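Chapter 5
Cleavage and Fracture

When a mineral breaks, it does not break in any way it likes. The atoms inside are held together by bonds, and in many minerals these bonds are weaker in some directions than in others. A break along such a weak direction gives a flat surface, and we call this property cleavage. A break that does not follow any weak direction is called fracture.

Students often confuse a cleavage surface with a crystal face. Both are flat and both can shine. A crystal face is made while the crystal grows, and a cleavage surface is made when the crystal is broken. If you break a cube of fluorite carefully at its corners, you can obtain an octahedron, a shape with eight sides. The cube was made by growth, the octahedron by cleavage.

In this chapter we use the teaching collection at Drindumer, which has 600 numbered specimens. The collection was put in order by Mwajuma Mabula, and her labels are still the ones we follow. Specimen 49 is a piece of calcite from the Sterken quarry and it will come back many times in the exercises. Specimen 14 is quartz, and you will need it for comparison. 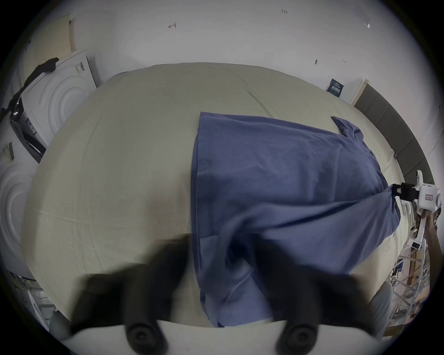 Figure 5.1 A blue cotton T-shirt with creases and folds, on a pale beige sheet.

Cleavage is described by two things: the number of directions, and the quality. Mica has one direction of perfect cleavage, so it comes apart in thin sheets. Feldspar has two directions, which meet at an angle close to 90 degrees. Calcite has three, and they do not meet at right angles. Quartz normally shows no cleavage, and it breaks with curved surfaces like thick glass. This is named conchoidal fracture.

For quality we use the words perfect, good, poor and none. Older books, for example the Rashidi tables, also have "distinct" and "imperfect" – please do not mix the two systems in your notes.

5.1 How to look for cleavage

Hold the specimen under one lamp and turn it slowly. If many small steps on the surface shine at the same moment, they are parallel to each other, and this is a good sign of cleavage.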